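Usa Sitthichai
2024-03-16

I have inherited the minutes of the Corkodby Allotment Society. Two boxes and a carrier bag. I was told it would be an afternoon's work to put them in order. A thread.

The earliest book is mostly about a gate. Who has the key to the gate, who should have the key to the gate, whether the gate should be painted. It takes up 33 pages and at the end the gate is the same colour.

Whoever kept that first book had lovely handwriting and a low opinion of everyone. "Mr Tanner spoke again." Just that, on its own line, month after month.

I got quite fond of Mr Tanner. He wanted a pond. He asked for a pond every October and every October it was deferred to the spring, when nobody brought it up, including him.

Then the handwriting changes, a new chairman arrives and suddenly everything is about marrows. There was a weight dispute. A marrow was "withdrawn pending". Pending what? The next page is a list of people who owe for manure.

I've been reading these at lunch, which was a mistake, as I now say things like "that was carried" when someone agrees to open a window.
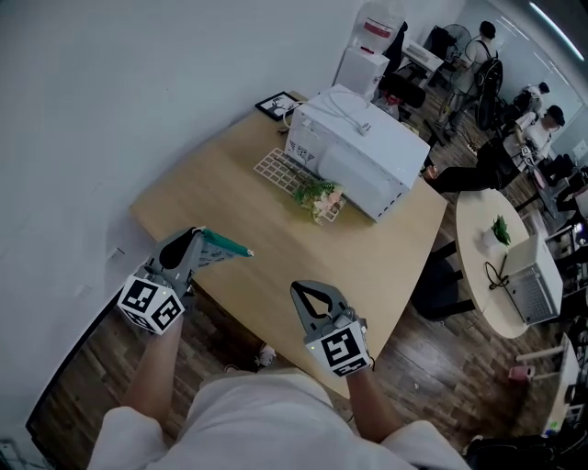

Back to the marrow. It returns four meetings later, in a letter pasted in upside down. The owner says it was weighed fairly and that he will "not be spoken to by a man who grows only chard". I have read it out loud several times.

Thanakorn Chareonsuk has asked whether any of it is worth keeping. Thanakorn, there is a hand-drawn map of everyone's plots with the word NO written across two of them. I am keeping it until I die.

The accounts are less fun. At one point they had a balance of 1,233 and spent almost all of it on a shed, then met in a pub to discuss the shed because it was too cold to meet in the shed.

Shed update: it leaned. Then it leaned more. A motion to "observe the lean" was passed without objection.

Somebody typed the next lot, so I can finally read it, and it's so dull I miss the man who hated Mr Tanner. Water rates. Hedge height. Water rates again.

One good bit. Under any other business: "Goat." No name, no action, no follow-up. I went through the next 3 meetings looking for the goat and got more hedge.

Kittipong Thammasiri says his aunt had the plot by the lane in those years and she remembers the goat perfectly well but would rather not discuss it.
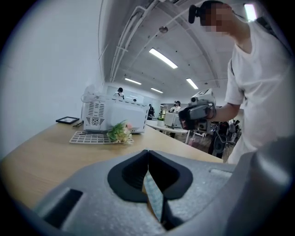
Desk, microwave, fan behind it.

Anyway, the filing. I began by date. Half of it has no date. I moved on to filing by subject, and the subjects so far are Gate, Marrow, Shed, Tanner and Misc. Misc is winning.

Tassanee Saengthong suggested scanning the lot and making it searchable. I would like it known that I searched for "pond" by hand and it took me two evenings and I enjoyed every minute.

Last book tonight. First page: "The matter of the gate was raised."

If anyone reading this had family on the Corkodby plots and knows about the goat, my messages are open. I can offer a copy of the chard letter in return.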